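Pidska Community Kitchen School
Home Cooking Basics, Handout 4: Emulsions, or Why Your Vinaigrette Splits

Welcome back! Last time we did stocks, and plenty of you asked why the fat floats to the top and stays there. Tonight we make fat and water hold together on purpose, and I promise you'll be whisking things at home all week (I still do it for fun, and my arm is used to it by now).

Key idea: oil and water don't mix, so we break the oil into tiny drops and give the drops a coat that keeps them from finding each other again. The coat comes from an emulsifier. In this course we use three: mustard, egg yolk, and honey with a little help from mustard. Honey alone mostly thickens, but it slows the drops down, and it tastes great on bitter greens. 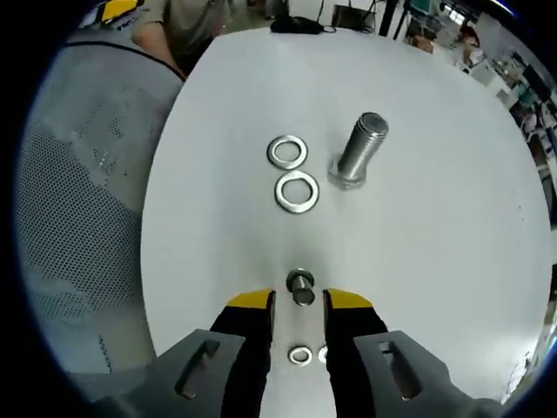

Photo: Jancombe Workshop

BASIC VINAIGRETTE (one jar, enough for the whole table)

40 ml wine vinegar
1 heaping teaspoon mustard
Good pinch of salt
100 ml oil, olive or half olive and half sunflower
Black pepper

Dissolve the salt in the vinegar first. Salt hardly dissolves in oil, and if you add it at the end you get crunchy dressing! Whisk in the mustard, then start the oil in drops. Once it looks cloudy and a bit thicker you can pour in a thin stream. Taste on a lettuce leaf, never off a spoon. A spoonful always seems too sharp, and then you add sugar you didn't need.

Write down your own ratio here: ______ vinegar to ______ oil

MAYONNAISE

Same idea, far more oil. One yolk will happily take 127 ml, and we'll go past that in class just to see where it gives up. Have everything at room temperature. The first spoonful of oil matters more than all the rest together, so go slowly, slower than feels reasonable. If it breaks, start a fresh yolk in a clean bowl and whisk the broken sauce into it bit by bit. It comes back beautifully and you get extra mayonnaise.

We use pasteurized eggs in class. Please do the same if you're cooking for small kids, anyone pregnant, or older relatives.
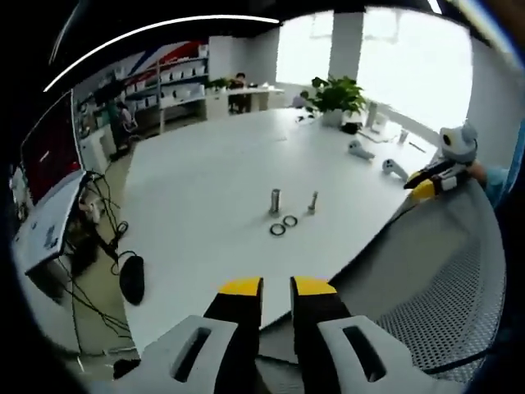 Mayonnaise drops are packed so tightly that they have to squash against each other, and that's what makes it stiff enough to hold a peak. Vinaigrette has loads of room between drops, so it runs. Try it with things on your own table: a couple of rings lying flat, like the two black rubber ones in front of the upright metal pieces, have space to slide around, but fill the whole top with rings and none of them can budge. Keep that in mind when we get to hollandaise, where butter does the job of the oil.

FOR NEXT TIME

Make the vinaigrette twice, once with mustard and once without. Shake both jars for 90 seconds, leave them on the counter, and note when you first see a clear layer. Bring your notes and a lemon. Read the Ellell sheet on butter sauces, first page only.

Shared 40 times | 3 comments
Pidska Community Kitchen School, Politis Building | Contact | Back to top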